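Category: List archive > Laundry, linens and mending

From: Ludivine Masson
To: the list
Re: Does folding style really make shirts last?

On 23 April 2026 the Brulton group wrote:

> We moved all our knits to the Marchal method in November and
> we are sold. Fewer creases, less stretching at the neck, and
> by our reckoning 13 extra months of wear per shirt. Everyone
> on the list should switch.

I'd like to believe this, but I have questions.

Thirteen months extra compared to what? You started in November. That isn't long enough to see a shirt live a normal life, never mind a longer one. Somebody has drawn a line on a graph and kept going with the ruler.

Second, the wash. The same message thread says you changed detergent and dropped the dryer heat over the winter. Either of those would do more for a cotton neckline than the way it sits on a shelf. We changed only the dryer setting at Cendarholm and sent 841 pieces to rags last year, down from 1451. Our folding was as sloppy as ever.
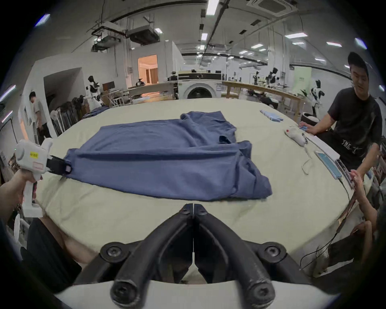

Blue-gray tee, partly folded, on the green cloth.

Third, creases. A crease in a T-shirt is gone after ten minutes on a person. I don't count that as wear and I doubt the people wearing them do. Pilling, thin elbows, side seams that twist: those are what fill our rag bin, and I can't see how any fold touches them.

What would change my mind is dull work. Take one batch from one supplier, split it in half, wash both halves together, fold one half your way and let the other half go on the shelf any old how. Mark the labels with a laundry pen. Kavum has room for 3000 pieces, so space shouldn't be the problem. Then wait a full year before telling us anything.

If you already have numbers like that, please post them, including the shirts that went missing. I'll read them all.

Ludivine

Contact the list owner | Messages copyright their authors | Back to top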